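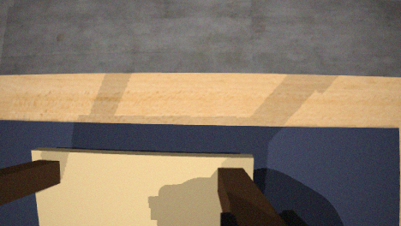 Ticket 587, stool cell, Terklow line model. Status: open. Opened 24 August 2022 by the assembly desk.

Grip program stops with "part not confirmed" when the fingers come in on a seat panel. It has stopped 43 times since the cell program was updated, always at the same step. The two fingers come in over the panel from different sides, one at the upper left corner and the other over the right side, and there is a lot of shadow across the top face on the right. We suspect the vision check is reading the shadow's outline as the panel's edge. Same result in the simulator and on the floor, so we are working in the simulator for now.

Effect on people: before the cell, four of us built stools by hand at Potgieter and each person did a whole stool. Now the arm does the seats and we load, inspect and clear stops. Every stop needs a person to walk over, acknowledge it at the panel and restart. On the last full shift that pulled the packing station off its own work so often that packing finished late. Nobody has been told whether clearing stops counts toward the packing target.

Tried so far:
Restarted controller. No change.
Reloaded the March version of the grip program. Fewer stops, but slower, and the Claltovora job scheduler rejects it.
Lowered the confirm threshold. Stops went away, but two seats were gripped off center. Put it back.
Moved the simulated light. Stops went away in 129 runs out of 129. We can't move the lights on the floor without facilities.

Request: either a fix for the vision check or a written rule for who answers the stops – right now it is whoever is closest.
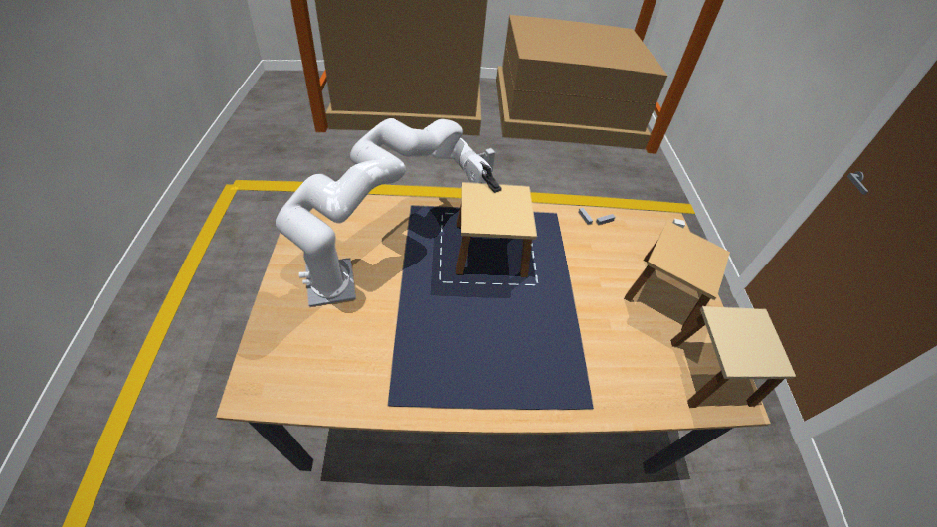
Christos Karras replied that he can mask the shadow in the vision check and would send a test build through Felimum support. He asked us to leave the threshold alone until then. On the staffing question, he wrote that the stop log can be split by station, so the time spent on restarts can be taken out of the packing numbers, but a supervisor has to switch that on.

Supervisor request sent. Waiting on test build. Do not close.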